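Room Phones: Changes to the Analog Lines

The copper service to the main building ends in November. Prisico, which has carried the house lines since the old switchboard was taken out, will no longer maintain analog trunks on this route. Guest room telephones, the two elevator phones and the fire panel dialer are all affected, and each is being handled in a different way. This item covers the room phones. The elevator phones and the dialer will have their own notice once the inspection dates are set.

What stays the same

The telephone sets stay. So do the wall jacks and the station wiring from the rooms to the closet on each floor. A gateway in each closet will supply dial tone, ringing voltage and loop current to the existing pairs, and the sets will work as they do now. Rooms keep their present extensions. Dialing 0 still reaches the front desk, and 9 is still needed for an outside line.

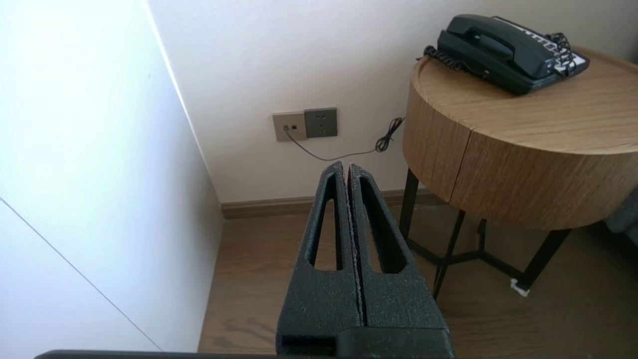
The gateways are Comik units with 24-volt loop supply. The current switch feeds the loops at 48 volts. On short runs the difference does not matter, but the far end of the east wing is a long run over thin wire, and a set at the end of it may get less current than it needs to hold a call. We measured the worst pair at 22 milliamps off hook with a test gateway attached. The sets we use hold the line well below that figure, so no repeaters or heavier cable will be needed.

Ringing is a separate matter. Each port can ring one set reliably. Rooms with a second phone in the bathroom have both sets on the same pair, and the combined load can make one of them ring faintly or not at all. If you find a room where the bathroom phone lights up or clicks but does not ring, write the room number in the maintenance log and leave the set connected. Those pairs will be split in the closet and given a port each.

Message waiting lamps

The lamps are the weak point. The present switch lights them with a high voltage pulse on the line, and the gateways do this only if the option is turned on port by port. It is off when the units ship. During the changeover a lamp may stay dark with a message waiting, or stay lit after the message has been cleared. Front desk staff should go by the message list on the console until the floor has been signed off.

Emergency calls

A call to 911 from any room must go out without a leading 9, and must also go out if the guest dials the 9 first. Both patterns are programmed and both will be tested on every floor, by arrangement with the county dispatch center. Do not place test calls to 911 on your own. The callback number sent with the call will be the main number, and the location sent will include the floor and room. The front desk console will show an alert at the same time, giving the extension. Acknowledging the alert silences the tone but has no effect on the call.

Analog sets on the old service kept working in a power failure because the switch had its own battery room. The gateways do not have that. Each closet is getting a battery unit sized for 2 hours at full load, with the network switch on the same supply. The Damasceno units chosen report their charge over the network and also sound locally. If you hear one beeping in a closet, call maintenance. Nothing else may be plugged into the battery outlets, including vacuum chargers, which have been found in the second floor closet more than once.

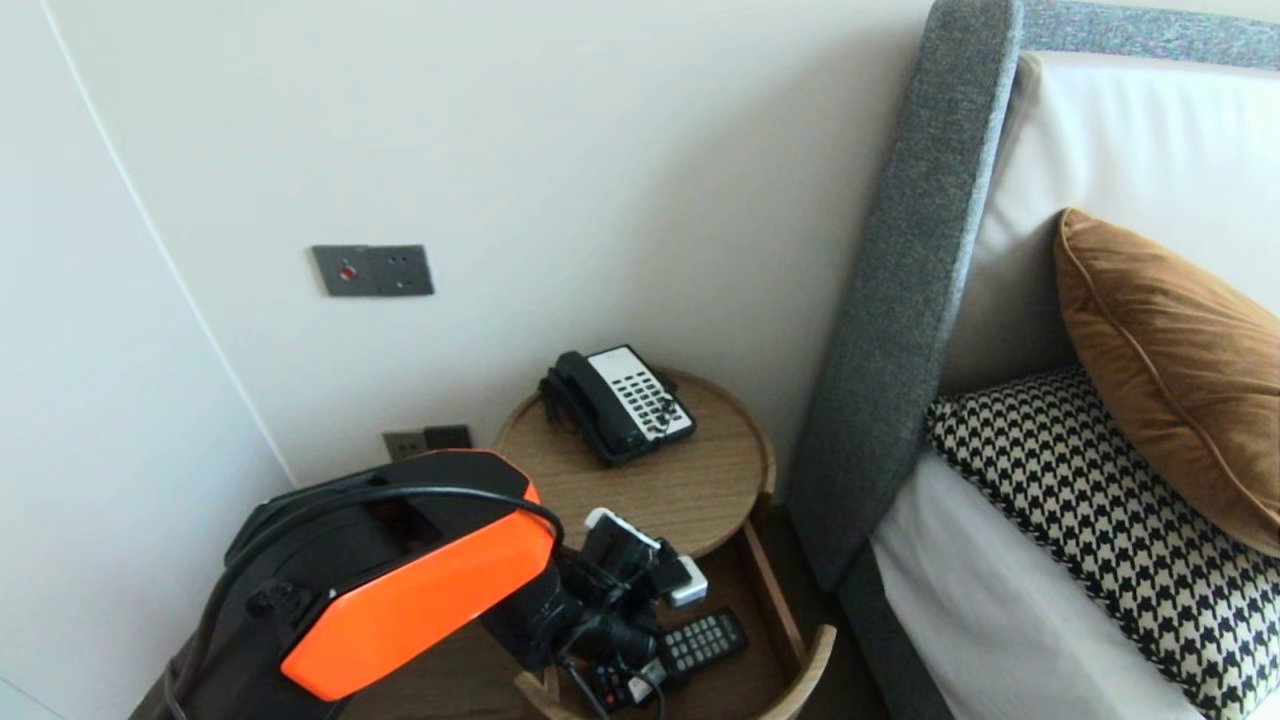
Order of work

Floors will be cut over one at a time from the top down. Each floor takes one working day, starting at 10 a.m. after the early checkouts. Expect the phones on that floor to be dead for short periods until mid-afternoon. Occupied rooms will get a card under the door the evening before, with the lobby phone given as the alternate. The first cutover is Mon 4 August. The remaining floors follow when the first has run for a week without an open fault.

Housekeeping checks

On the day after a cutover, please do the following in each vacant room as it is serviced:

Lift the handset and listen for dial tone. A hum under the tone should be logged as a fault.
Dial the front desk and let it ring twice. The desk will confirm the room number shown on the console.
Hang up and wait for the desk to call back. Confirm that the phone rings.
Check that the line cord is fully latched at the set and at the wall.

A set that fails any of these should be tagged and swapped from stores. There are 12 tested spares on the shelf marked Zulari, which is the name of the refurbisher and not of the phone. Please do not take sets from other rooms, as the faceplates carry the extension and the inventory will no longer match.

Billing and records

Local calls remain free to guests. Long distance charges will post to the folio from the new call records, which arrive in batches every 300 seconds. A guest who checks out directly after a call may leave before the charge has posted. The desk should not hold the checkout for it.

The fax line in the business center is moving to a dedicated port with its speed capped at 9600. Pages will take longer to send. Faxes that fail twice in a row should be reported with the time and the number dialed.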